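Windscreen excess gone up at renewal, worth switching?

Dendano forum > Motoring > Insurance

kerbside_8
Renewal from Ellex came through on Thursday. Premium is the same but the windscreen excess has gone from £75 to nearly double that. Anyone moved over this?
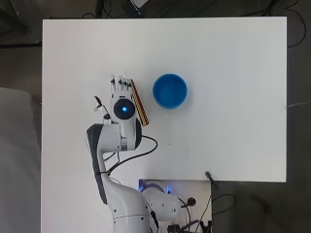 1 min read

mossgate
I went to Elero in December. Glass excess is £75 if you use their repairer, but they cap it at £500 if you go elsewhere.

dipstick
Wouldn't switch for that. I've had 2 chips in 8 years and both were repaired, not replaced. Check the repair excess, it's usually much lower.

mossgate
Disagree. Mine has a camera behind the mirror and a new screen was well over the cap.
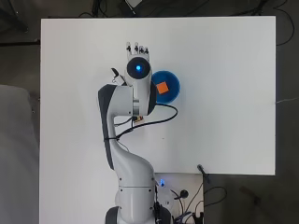 Rezaei
Forum moderator, Insurance

Moved from General. Please don't post policy numbers.

kerbside_8
Repair excess hasn't changed. Will ring Ellex before I decide.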